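Talks > Local History > Speaker Notes

The Ferry at Mornthorpe: notes for the evening talk

Start slowly, let people find their seats, and say thank you for coming out. Mention the coffee at the back. 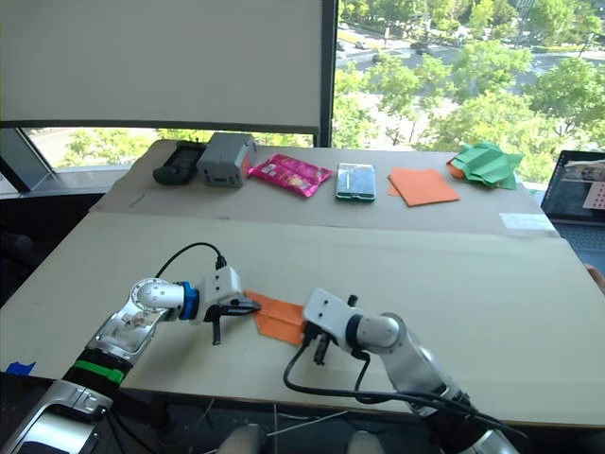 I want to begin with the sound of the bell, because everybody over a certain age in Mornthorpe brings up the bell before they bring up the boat. You rang it from the east landing if the ferry was on the wrong side of the river, and then you stood there and waited, sometimes for a good long while, and you got to know whoever was waiting with you. (Pause here. Somebody will have a bell story, and I'd like to hear it!)

Then the boat itself. It was built at the Barta yard downriver, flat as a tray, and it carried 2 wagons if the horses were on good terms. The cable came later, after a bad February when the ice took the old rope and a piece of the landing with it. Don't get lost in the cable. I always get lost in the cable.

Fares. Read the bit from the ledger, the page with the piano on it. The ledger runs to 205 pages and I have read every one of them, some of them twice, and my favorite entries are still the ones that say only "goose, no charge."

Move on to Tadaslow, across the water, and the friendly grumbling between the two towns over who should pay for the lamp. Keep this light, as there are Tadaslow families in the room and they are still sure they paid for it.

The last crossing. Over 2000 people came down to the banks, according to the paper, and the school band played on the west side. The bridge had opened that same morning. My grandmother walked home across it and said it was very nice and much too quick.

Questions, then remind them the ledger is on the side table. Clean hands, please, and turn the pages from the top corner.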